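Module « Automatisation et travail », séance 12
Support rédigé par Qistina Sitompul

2. La démonstration comme tâche de travail

On appelle ici démonstration l'exécution d'un geste par une personne équipée, en vue de l'apprentissage d'une commande robotique. L'opérateur tient une pince à main instrumentée ; la trajectoire de l'outil est déduite des images et des repères. Le geste devient ainsi le produit livré, et son exécutant un producteur de données.
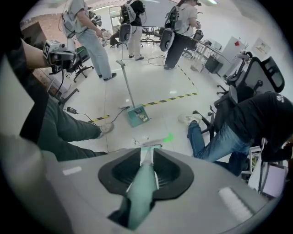
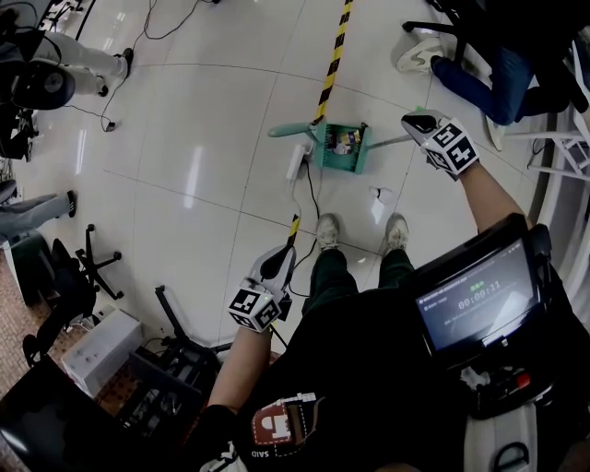 Poste debout, pinces à main, marqueurs cubiques.

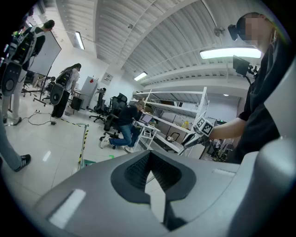

Mwende Tanui objecte que le mot « opérateur » masque le changement de métier : un préparateur de commandes est évalué sur ce qu'il expédie, un démonstrateur sur la régularité de ses mouvements, et le second critère n'apparaît dans aucune fiche de poste qu'elle ait eue à relire. La remarque est reprise en 2.2.

2.1 Organisation du travail

Cas étudié : l'atelier Rondonuwu, 56 salariés, préparation de colis. Avant le projet Visard, un agent enchaînait prélèvement, contrôle et emballage. Depuis janvier, une partie de l'effectif alterne entre la ligne et la collecte de démonstrations. Une série comprend 236 épisodes. Un épisode interrompu est rejeté et recommencé, sans que la reprise figure dans le temps alloué.

2.2 Effets sur la qualification

a) Prescription du geste. Les raccourcis acquis par l'expérience (prise à deux doigts, pivot du poignet) sont écartés lorsque la pince ne peut les reproduire. L'agent expérimenté doit désapprendre une partie de sa technique.
b) Charge physique. Le port du matériel s'ajoute à la station debout. L'alternance fixée par l'accord d'atelier est de 2 heures au maximum.
c) Mesure. Les enregistrements permettent de comparer les durées d'exécution entre personnes. L'accord exclut cet usage ; il ne précise pas la durée de conservation.

2.3 Points à préparer pour le travail dirigé

Relever, dans l'entretien de Samer Zoubi (annexe B), les passages relatifs aux reprises. Établir à qui revient la décision de rejeter un épisode. Comparer avec la classification des emplois remise en séance 9, en distinguant tâche prescrite et tâche effective.

Les relevés sont à rendre sous forme de tableau, une ligne par passage, avec renvoi au numéro de page.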